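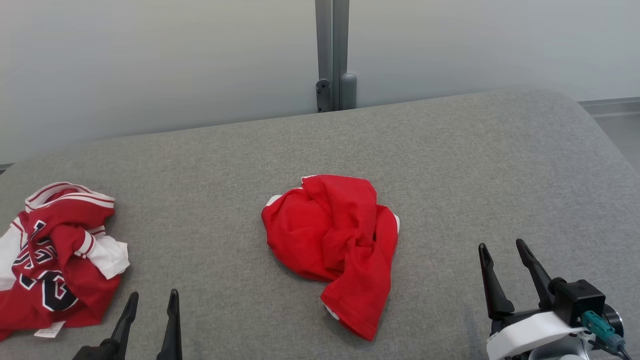

Abb. 1: Rotes Textil auf grau bezogener Arbeitsfläche.

Zwischenbericht Vorhaben Flistasow, Arbeitspaket 3: Farbstoffmigration in kommunalen Alttextilsammlungen
Berichtszeitraum: Januar bis Juni
Berichterstattung: Olaia Quintana
Probenahme und Analytik: Pei-shan Chang, Tsung-han Yau

1. Stand der Arbeiten

Die Probenahme am Standort Ostrowski ist abgeschlossen. Aus der laufenden Sammelware wurden 500 Einzelstücke entnommen, davon waren 470 auswertbar. Die übrigen Stücke schieden wegen fehlender oder unleserlicher Faserkennzeichnung aus. Eine nachträgliche Bestimmung der Faserart war in AP 3 nicht vorgesehen und wurde nicht durchgeführt.

Die Lagerversuche unter erhöhter Feuchte laufen seit März. Jede Charge wird mit ungefärbtem Baumwollbegleitgewebe geschichtet, gepresst und nach Ablauf der Lagerdauer mit dem Graumaßstab bewertet. Bis zum Ende des Berichtszeitraums lagen Ergebnisse für 36 Chargen vor. Geplant waren 50. Der Rückstand geht auf den Ausfall der Klimakammer im April zurück; die Ersatzdichtung wurde erst nach fünf Wochen geliefert.

2. Vorläufige Ergebnisse

Rote und dunkelblaue Baumwollware zeigt unter Pressdruck die stärkste Anschmutzung des Begleitgewebes. Bei Polyester blieb der Effekt in allen Chargen gering. Mischgewebe streuen erheblich, eine Abhängigkeit vom Baumwollanteil ist erkennbar, mit dem vorliegenden Umfang aber statistisch nicht gesichert. Der Einfluss der Lagerdauer fällt kleiner aus als im Antrag angenommen. Maßgeblich ist die Restfeuchte beim Einpressen.

Die Vergleichsbewertung durch Thitima Thongsuk ergab bei zwei Chargen Abweichungen von mehr als einer halben Stufe. Beide Chargen werden wiederholt und sind in der Auswertung bis dahin gesperrt.

3. Abweichungen vom Arbeitsplan

Meilenstein M3.2 (Abschluss der Lagerversuche) verschiebt sich um zwei Monate. M3.3 bleibt unverändert, die Auswertung kann überlappend beginnen. Der Unterauftrag an Druketti zur Extraktion der Farbstoffe wurde im Mai erteilt, erste Messwerte stehen aus. Eine Aufstockung der Mittel wird nicht beantragt. Innerhalb der Sachkosten wurden Restmittel aus Reisen in die Wartung der Klimakammer umgewidmet, die Zustimmung liegt vor.

4. Datenhaltung

Die Rohdaten sind in der Projektablage Plomus hinterlegt. Snædís Þrastardóttir hat die Feldbezeichnungen an AP 2 angeglichen. Offen ist die Zuordnung der Chargennummern aus dem Vorversuch, die noch dem alten Schema folgen.

5. Nächste Schritte

Fehlende Chargen nachfahren, Vorrang für Baumwolle mit hoher Restfeuchte.
Wiederholung der gesperrten Chargen mit zweiter Bewertung.
Übernahme der Extraktionsdaten, sobald Druketti liefert.
Entwurf der Lagerempfehlung für Sortierbetriebe, Abstimmung mit AP 4.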